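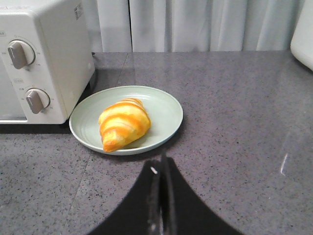 Page last changed: July, by Nabil Fakhoury

How to Bring a Croissant Back to Life in a Toaster Oven

I love a day-old croissant almost as much as a fresh one, and a little toaster oven is the best tool going for it! The microwave makes them limp and the big oven takes forever to heat. With a small one on the counter you can have breakfast on the plate before the coffee is done.

Start with the rack. Slide it in low so the top of the croissant stays well away from the upper heating element (those pointed ends burn fast). Shut the door, set the temperature dial to 300°F and give it 2 minutes to warm up.

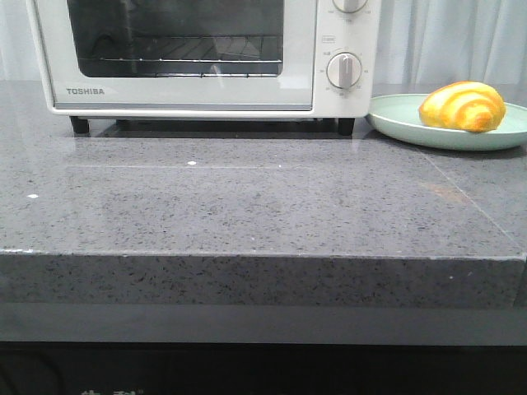 While that's going, get your plate out and put it right next to the oven, so you aren't hunting for one with a hot pastry in your hand. Then open the door all the way and lay the croissant straight on the wires. No foil, no tray. You want hot air underneath, and that's what gives you the flaky bottom!

Close it up and turn the timer to 9. Some timers run badly at the short end, so twist past the mark and come back to it.

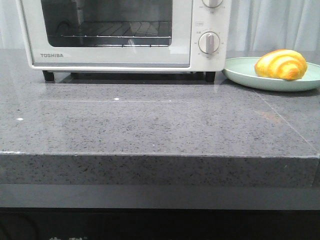

Can I do this with a frozen croissant?
Let it thaw on the counter first, then follow the same steps. Straight from the freezer, the outside gets dark while the middle is still icy.

Peek through the glass toward the end. When the layers look crisp, switch off and leave the croissant inside for another 2 minutes with the door open a crack.

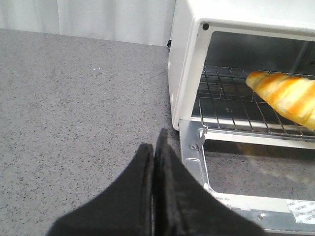
Use tongs to lift it out, and go gently, as the shell is brittle now and loves to shatter. Plain rolls work the same way, though I flick a few drops of water over them first (my friend Tanveer Jafri swears by milk, and his are very good). Once the oven is completely cool, pull the crumb tray and tip it into the trash. Butter flakes left in there will smoke next time.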